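Talks > Spring series > Speaker notes > Sorting a dead relative's papers

Notes - V. Hubmann, sorting family papers. 24 August 2002

Start w/ the Kalniņš trunk. Don't read the whole list again, ran over in May.
Ask who has boxes in the attic right now. Hands.
First thing is a table. Clear it, keep it clear for as long as the job takes. 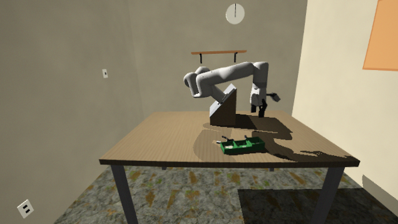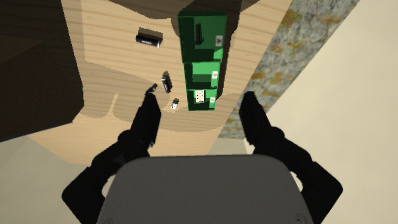
Wood tabletop, near and far.

Then the piles. 3 piles only - keep, ask, go. People want nine piles. Say no.
Do NOT read letters on day one. I read letters on day one and lost a week.
Dates first, names second. Pencil on the back, soft, never pen. Envelope stays with its letter!! The postmark is often the only date you get.

Numbers slide: 3,167 sheets in the trunk, 1,432 kept. Pause here. Somebody will gasp, let them.
What went - gas bills, duplicate cards, most of the bank stuff. Kept one bill per year, for the address. That's how we found the move to Skorow, two years before anyone in the family said.

Paper clips: rust. Take them off slow. Rubber bands worse, they melt on. Don't pull, slide a card under.
Photos w/ no names - call the oldest cousin THIS week. My aunt knew about 100 faces and I waited too long. (Keep this short, I get choked up.)

Family fights. One copy set for each branch, orignals stay together in one house. Write down which house. Tell the Narkness story if time, skip if past the half hour.

Boxes - acid free if you can pay, clean shoe box if you cant. Off the floor. Not the basement.

Questions. Someone always asks what stamps are worth. Dont know, move on.
Handouts by the door, bring tape

Contact the series office | Copyright 2002 | Back to top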